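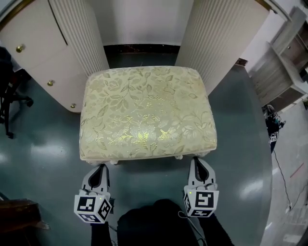
*Handheld gripper at a dressing table and stool, bedroom furniture set.*

**Unit 4 - Budgeting for a data collection station**
Course notes, Equipment Planning for Automation
Instructor: Saadet Dursun

Most of you have now costed a robot cell for the February assignment. Those budgets had one large line, the arm, and everything else was small next to it. A collection station built on handheld grippers is a different kind of budget. No single item dominates, and the total comes from things that are easy to leave off the list.

## 1. What has to be on the list

Start from the job and write down every item the operator touches, wears, plugs in or stands on. Then group the items under these headings:

- **Gripper hardware.** Body, fingers, pads, marker cubes, cables, mounts. Ask for a price on each part as well as the price of the complete unit.
- **Sensing and recording.** Cameras, storage, a computer that can keep up with the recording rate.
- **Furniture and props.** Whatever the task is performed on. For household tasks this means real furniture at full size.
- **Room.** Rent or internal charge, flooring, lighting, power outlets, shelving.
- **People.** Operator hours, setup hours, checking hours.
- **Spares and consumables.** See section 3.

Furniture is the line students most often underestimate. A stool and dressing table take up floor space even on days when they are not in use, and they have to be delivered, assembled and later stored or sold. Pale upholstery marks easily. If the task involves pulling or pushing a padded seat many times a day, plan to replace or re-cover it during the project.

## 2. Buy, rent or build

Chege's rule from the guest session is a good first pass: buy what you will use every day, rent what you will use for one task, and build only what you can repair yourselves.

Printed markers are cheap to make in-house, but they have to be printed flat, at the right size, and mounted squarely on the cube. A cube that is slightly out can spoil a whole day of recordings. If you build, put calibration time in the budget as a separate line with hours against it.

For the class exercise you have two quotes. Sitent sells the gripper pair complete, with cables and one set of replacement pads. Tanui sells the parts separately and leaves assembly to the buyer. The Tanui quote is lower on paper. Add your assembly hours at the rate on the assignment sheet before you compare them.

## 3. Spares

Things that wear or break, in the order you should expect it:

1. Cables and connectors
2. Finger pads
3. Marker surfaces (scratches, lifted corners)
4. Finger mounts
5. Gripper body

Keep at least 2 of every cable at the station. Pads should be ordered in matched sets so that both fingers close evenly. Lead time matters more than price here - a cheap pad that takes a month to arrive will cost you operator days.

Erick Ogola asked in class whether spares belong in capital or running costs. For this course, the first set goes in capital with the unit and everything after it goes in running costs. Your employer may do it differently.

## 4. Floor and cable planning

Draw the room to scale before you order anything. Mark the furniture, where the operator stands, the reach in each direction, and the path of every cable. Allow room for furniture to move: a stool has to come fully out from its table and go back in again. Leave space for a chair, open shelving and a place to put down equipment between sessions.

Shiny floors reflect overhead lights. Matting or moving a lamp is a small cost if it is in the plan and an annoying one if you find out after the first week.

## 5. Exercise

Plan a station for 1000 recorded runs of one task: moving a stool out from a dressing table and returning it. Work in your assigned pairs. Hand in:

- an itemized budget using the headings in section 1
- a scale drawing of the room
- a comparison of the Sitent and Tanui quotes, with hours included
- one paragraph on what you would cut if the budget dropped by a quarter

Limit the written part to 4 pages. Send questions about the quotes to Wycliffe Mohamedi. The rate sheet and blank budget form are in the Unit 4 folder.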